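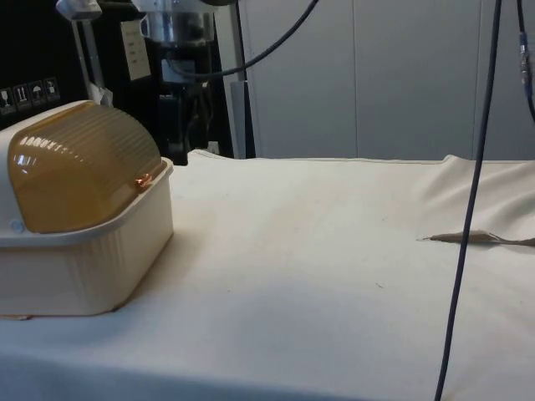

Page last changed: Sunday, 16:40

Bread boxes on the long table

Many members have asked in the last weeks how to keep bread fresh when the weather becomes warm, so this item of the Clurnberg household circle is only about bread boxes. We have also some news about the June swap table, which you find at the end.

I must admit that I grew up with a linen bag on a hook behind the kitchen door, and for me a bread box was something for other families. When I moved to a small flat in Plakesen the bag was no longer enough. The kitchen there was warm and dry, and a loaf of rye was like a stone on the third day. A neighbour gave me an old Koster box with a lid that rolls back, and since then I have never wanted to be without one.

A good box does not have to close perfectly. If no air can come in, the crust gets soft and the mould arrives soon after. If too much air comes in, you have the same problem as on an open shelf. A rounded lid which lies on the base without a rubber seal is a good middle way, and it is easy to lift with one hand while you hold the knife or the loaf in the other.

On the colour of the lid our members do not agree. With a lid you can see through, you notice at once that only the end piece is left, and you can go to the baker before he closes. With a closed white lid the kitchen looks more quiet, but you will forget a roll in the corner, as I did at Easter. I prefer the brown see-through kind, although it shows every finger.
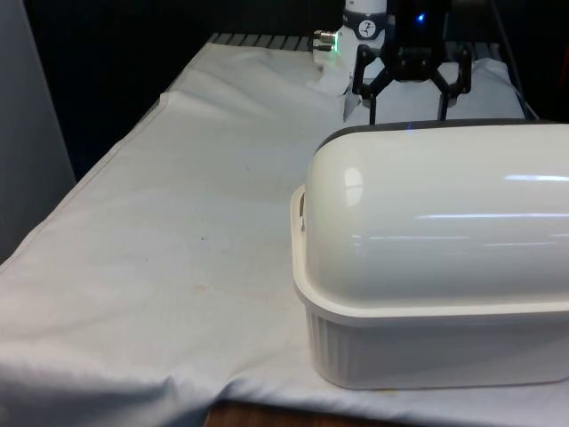
The bread box on its white cloth, with the ribbed base to the front.

Now to the cloth. We always lay one under the box, also at home. It catches the crumbs and it protects the table when you push the box to the side. Please do not iron it for us, it will be full of folds again after ten minutes. Old cotton sheets are very suitable – cut them a little larger than the table and sew a simple hem. Small stains are no reason to throw a cloth away. Wash it at the temperature the fabric allows and let it dry outside if you can.

For cleaning the box I do the following once a week. I take out the bread and shake the crumbs into the bin. Then I wipe the base with a cloth and warm water with a little vinegar, and after this with clear water. The lid gets only a soft cloth, never the rough side of the sponge, or the shine is gone very quickly. The ribs on the outside collect flour dust, and an old toothbrush is the best tool for them. Leave the box open until it is completely dry. This last step is the one I forgot most often in the beginning, and the next loaf had to suffer for it.

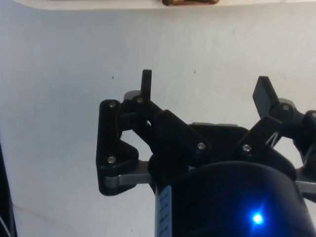
The white wall, with the pale ledge along the top.

The white wall may have its smudges a little longer. We have set aside 300 for paint, and the work will be done after the summer.

The swap table in June will have kitchen things as its subject. Bring bread boxes, tins, boards and baskets, clean and without cracks please. Larger pieces can be written on the list under number 2215. Truvex has promised us again the folding tables, so there will be enough place this time. Last year over 400 visitors came, and in the afternoon it was quite difficult to pass between the rows.

If you have a box with a broken hinge, do not throw it away before you have asked us. Some of our members like to repair such things and have a drawer full of small parts. You can leave it at the side entrance in the morning, with your name on a piece of paper inside the lid.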